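Role players wanted for community safety drills at Ledetti

Hi, I'm Ermelinda, and I put together the practice emergencies at Ledetti, a small training outfit that teaches regular people what to do when something goes badly wrong at work, at school or at church. Our spring series starts in March and I need a lot more role players than I have right now. If you can yell, hide, limp or ask the same question over and over in a panicky voice, please keep reading!

Each drill runs from 8:30 in the morning until a little past noon. You'll be a bystander, a coworker, an injured person or a lost parent, and a class of trainees will have to deal with you. They practice getting people out of a building, locking down a room, stopping heavy bleeding and talking to a 911 dispatcher. You get a card with your part on it and a quick rehearsal with me. No acting experience needed - my best injured person last fall drives a school bus.

It pays $150 a drill, by check, the same day. Lunch is included (sandwiches, usually, and there's always a meatless one). If you come back for three drills in the series, I'll put you on the list for our bleeding control class for free. 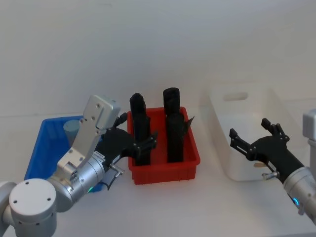

Now the part I want you to think about before you write to me. Some of these drills are loud. We use recorded gunfire and alarms, we turn off lights, and people run past you in hallways. There are no real weapons in the building, ever, and Przemysław Kaczorowski, our lead instructor, checks everybody at the door, me included. Any player can stop a drill by shouting "Aguiar," which is the name of the street we used to be on and a word that never comes up by accident. Still, if you've been through something violent, or loud bangs bother you, take one of the quiet roles. I have plenty of those, same pay: front desk caller, parent at the pickup point, person who shows up late and wants to get to their car.

You should be 18 or older, okay with fake blood on your clothes, and able to stay on your feet for an hour at a stretch unless you ask for a seated part. Wheelchair users, deaf folks and people who use canes are very welcome. Our trainees need to practice helping everyone, and so far they've mostly practiced on college kids in sneakers. I'd also love some Spanish, Thai or Portuguese speakers. Decha Saithong did a whole evacuation in Thai for us once and the class learned more in ten minutes than I'd taught them all morning.

Wear old clothes and closed shoes, and leave the good jewelry at home.

To sign up, send me a note through the contact form with your name, a phone number, and whether you want a loud role or a quiet one. Tell me about allergies too, especially latex or makeup. Kanako Sugawara handles the schedule and she'll call you back, most likely in the evening after 6. You can also stop by Suite 417 any weekday afternoon and ask for either of us.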